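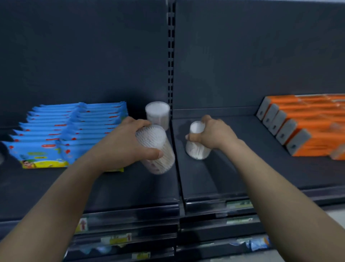
Search this site

Facing a shelf: notes for my Wed 13 September talk

Start with the hello and thank Marion Baxter for the room. Don't sit down!

So, facing. I did it for years at the Sorkley store before I knew it had a name. You bring the stock up to the front lip so the shelf looks full, even when it's half sold. Ask who's done it (hands up, wait for it).

Cotton swabs next. I love them as a teaching item, because the tubs are clear and round and they roll if you so much as sneeze. Hold the tub from the top, over the lid. Set it down, then turn the label out. People always want to grab the middle and then their own hand is in the way of the next one.

Wipes are the opposite problem. Flat packs slide, so I let them overlap a little, like cards, and keep the logos showing. Tell the Drirkholm story here, short version, 40 packs on the floor in January.

Dark shelves: white lids look great on them, but so does dust. Wipe first, stock second.

Then the upright between two bays. Work out from it, left and right. Somebody will ask about end caps, say that's after the break.

Finish with the practice bay, about 25 minutes. Bring tape.

We use cookies to improve your visit. Accept | Settings

Contact | Back to top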